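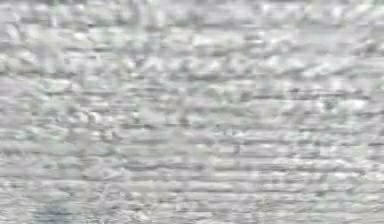 By Katherine Sánchez
Jan 18, 2025

Rosaura Sotelo has spent most of her working life in laundries, first on the floor and then running one. For the past two years she has been at Prandum, a small company that is trying to get a machine to fold towels. When people ask her whether a machine can do the laundry yet, she asks which part they mean.

"Washing, yes. Drying, yes. We've had that for a long time," she said. "Carrying it from one to the other, sometimes. Folding it and putting it where it goes, no. Or yes, if you don't mind waiting and you don't mind checking."

The machine she works with is called Boris. It has two arms on a fixed base and it stands at the end of a folding table at Grirness, a commercial laundry that handles linens for hotels and gyms. Before Boris tries anything on the table, it tries it in simulation, where the cloth, the light and the arms are all computed. Sotelo reviews those runs on a monitor in the office upstairs.

Much of what she looks at is close-up surface: rows of pale gray lumps with thin darker lines between them, filling the whole screen, no edge anywhere. She said it took her some time to get used to it.

"When you get a view like that, it could be toweling, it could be a knit, it could be a rough wall," she said. "I've handled towels for years and I can't tell you from the picture where the corner is. There's no corner in it. So what is the machine supposed to do? It has to back up and look again, or it has to remember where it was."

A person folding a towel does not have this trouble, she said, and mostly does not look. The hands find the hem by feel and slide along it to the corner. Boris has some sense of touch in its fingers, but Sotelo described it as closer to wearing oven mitts.

I asked how long a towel takes. On a good run, she said, Boris folds a bath towel in 2 minutes. A good folder at Grirness does one in 5 seconds and talks while doing it. Boris has folded 700 towels at the laundry since April. Sotelo keeps the log herself and writes down the bad ones too, including the ones where it picked up two towels and folded them together.

"It did a nice job on those," she said. "Very square. But it's two towels."

Si-woo Min writes the software that builds the practice cloth. He joined us for part of the conversation and was more hopeful than Sotelo, though not by much. Cloth is hard to simulate well, he said, and the look of it is only one piece. A rendered towel can have all the little bumps and ridges and still bend like a sheet of rubber.

"If it bends wrong, the robot learns the wrong thing and learns it very well," Min said. "Then it comes down to the laundry and the real towel sags in the middle and it has no idea what happened."

White and gray linens cause the most trouble for the cameras, he said. A striped beach towel gives the software something to follow. A pale towel on a stack of pale towels gives it almost nothing, and hotels like pale towels. Min has tried changing the light in the simulation, adding tints to the shadows, and softening the image so it is closer to what a cheap camera sends. He said the softening helped. He would not say yet whether the tints did.

Katherine Henao, the shift lead at Grirness, has a shorter list of things she would hand over. She would like a machine to empty the carts. Lifting wet sheets out of a deep cart is what hurts people's backs, and she has 11 people on her shift.

"Everybody wants to show me folding," Henao said. "Folding is the part where my people get to stand up straight. Take the carts."

Sotelo agrees with her and has said so at work. The answer she got is that wet sheets are worse than towels for a machine. They are heavy, they twist around each other, and the cart hides most of them from view. Prandum plans to try it after towels, with a bigger gripper and a cart that tips.

What about a house? Sotelo shook her head before I finished the question. At Grirness the table is always the same height, the towels come in a few sizes and the floor is clear. A home has fitted sheets, kids' socks, a sweater that is inside out, and a dog asleep in the warm pile. She has a friend, Teófilo Villca, who asks her every time they meet when he can buy one.

"I tell him to buy a better basket," she said.

She does think the work is moving. When she started, Boris could not get a towel off the stack without help. Now it usually can, and it has begun to stop when it is unsure, which she likes better than the old habit of closing its fingers on air and carrying on. A machine that stops and waits can be left alone for short stretches. She leaves it while she gets coffee. She has not left it over lunch.

Next on her schedule is a batch of hand towels, which are smaller and stiffer than the bath size and have a woven band near one end. Min has been building the band into the practice cloth. Sotelo expects Boris to mistake it for the hem, at least at first, and she has already added a column for that in the log.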